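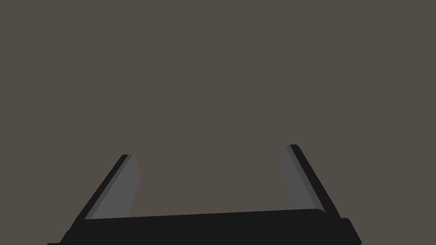
Kumsa im Simulator - meine kleine Galerie zum Testmonat

Hallo zusammen! Seit Oktober habe ich das Testabo von Kumsa auf dem Rechner, der Simulationssoftware für Greifer von Postura, und weil mich so viele danach gefragt haben, gibt es jetzt endlich diese Seite. Ich bin keine Informatikerin, ich baue in meiner Werkstatt Vorrichtungen und wollte wissen, ob ich mir damit teure Fehlversuche am echten Gerät sparen kann. Das Abo läuft 30 Tage, danach kostet es 43 Euro im Monat (ja, ich habe auch erst mal geschluckt).

Ansicht vom Greifer aus: zwei Finger, weit geöffnet, nichts dazwischen, dahinter nur ein glatter graubrauner Hintergrund. Die Darstellung ist schlicht, fast schwarzes Gehäuse, graue Innenflächen, keine Schrauben, keine Beschriftung. Mir gefällt das richtig gut, denn ich sehe sofort, wie die Finger zueinander stehen, und mein alter Laptop bleibt dabei erfreulich leise!

Was mich ein bisschen stört: Das Grau vom rechten Finger liegt innen ziemlich nah am Hintergrund, da muss ich schon genau hinschauen. Andere Farben gibt es laut Anleitung erst mit dem Zusatzpaket Brisura. Das habe ich nicht gebucht, vielleicht später mal.

Zum Ablauf noch kurz, weil das öfter gefragt wird: Greifer auswählen, Öffnungsweite einstellen, Bewegung aufzeichnen, abspielen. Für meine erste brauchbare Bewegung habe ich einen ganzen Mittwoch gebraucht, inzwischen geht das neben dem Kaffee. Pro Projekt darf man 100 Bewegungen speichern - bei der 101. kommt eine Meldung, und man muss erst aufräumen.

Vorher hatte ich Kurley ausprobiert. Das sah hübscher aus, stürzte bei mir aber ständig ab. Ich bleibe also erst mal bei Kumsa und verlängere um einen Monat. Wer Fragen zur Einrichtung hat, schreibt mir gern über das Kontaktformular, ich antworte meistens abends.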